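Sundoline Oil for Timber Worktops and Tables

Product code 271. Supplied in tins of one litre and five litres.

Sundoline is a penetrating oil for bare indoor timber. It is intended for kitchen worktops, dining tables, benches and shelves that are wiped down often. It soaks into the top layer of the wood and hardens there, leaving a low sheen and very little film on the surface. It is sold clear only.

The oil replaces the earlier Drirkham blend, which was withdrawn in March. The two can be used on the same piece of furniture, and a surface last treated with Drirkham needs no stripping before Sundoline goes on. Wash it, let it dry overnight and sand lightly.

Suitable surfaces

Oak, ash, beech, maple, birch, walnut and most other hardwoods. Pine and spruce can be treated but take up more oil, and the first coat may look patchy until the second has been applied. Oily timbers such as teak and iroko should be wiped with methylated spirit and tested on a hidden area first.

Do not use on varnished, lacquered or painted wood, on cork, or on floors. Sundoline is not rated for foot traffic. For stairs and floors see Yilma Hard Oil, which has a separate page.

Preparation

The timber must be clean, dry and free of wax. Sand with 120 grit, then 180, always along the grain. Going finer than 240 closes the surface and reduces the amount of oil it will hold. Remove dust with a vacuum and a cloth that does not shed. End grain should be sanded one grade finer than the faces so that it does not darken more than the rest.

Fill knots and cracks before oiling. Most fillers will not accept oil and will show as lighter spots, so a filler matched to the finished colour is preferable to one matched to the raw wood.

Application

Stir the tin well. Do not shake it. Apply a thin coat with a short-haired brush or a lint-free pad, working along the grain. Leave for 15 minutes, then wipe off everything that has not soaked in. Oil left standing on the surface will dry tacky and will have to be removed with white spirit.

Allow eight hours at normal room temperature before the next coat. Two coats are enough for tables and shelves. Worktops beside a sink should have three, with an extra coat on the cut-out edges and the underside of any overhang.
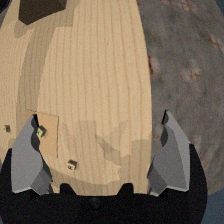 How long should a table be left before it is used?

Light use is possible 24 hours after the last coat. Keep water, hot dishes and tablecloths off the surface for a further seven days, by which time the oil has reached most of its final hardness.

Colour

A clear oil darkens timber slightly. The effect is close to that of wiping the bare wood with a damp cloth, which is a fair way to judge the result beforehand. Light timbers also yellow a little with age and sunlight. Where a raw look is wanted, use Sundoline Pale, which carries a small amount of white pigment. Pale must be stirred every few minutes during use — the pigment settles quickly.

Care and repair

Clean with a damp cloth and mild soap. Avoid bleach, scouring pads and steam cleaners. When water no longer beads on the surface, it is time for a fresh coat. For most dining tables this is once a year.

Rings and shallow scratches can be repaired locally. Sand the mark with 180 grit, blend outwards by a hand's width, and oil the patch in the same way as the original surface. Black marks from iron and water need oxalic acid before sanding. Rinse well and let the timber dry fully.

Technical data

Type: modified linseed and tung oil
Sheen: matt to low satin
Coverage: around 15 square metres per litre, per coat, on planed hardwood
Touch dry: 5 hours
Recoat: 8 hours
Application temperature: 10 to 25 degrees
Cleaning of tools: white spirit
Shelf life: 2 years unopened

Coverage on sawn or very dry timber can fall to half the figure given. Part-used tins form a skin. Decanting into a smaller, full container slows this down.

Safety

Cloths soaked in oil can heat up and catch fire without a flame. Lay them flat outdoors to dry, or put them under water in a metal container with a lid. Do not leave them folded or in a bin. Open the windows during application and wear gloves. The safety data sheet is available on request.

Ordering

Both sizes are held at our Stolcombe warehouse. Trade orders placed before noon leave the same day. Tins cannot be sent by air, and deliveries to islands may take longer. Unopened tins can be returned within 30 days.

Questions about use go to Henok Jemal on the technical desk. Trade accounts and pallet prices are handled by Mwanahawa Mutiso. Please quote the batch number from the base of the tin if the question concerns a tin already opened. Batches up to and including 1,793 carry the old label, which gives the recoat time as 12 hours — the oil inside is the same.

Page last revised August 7, 2024.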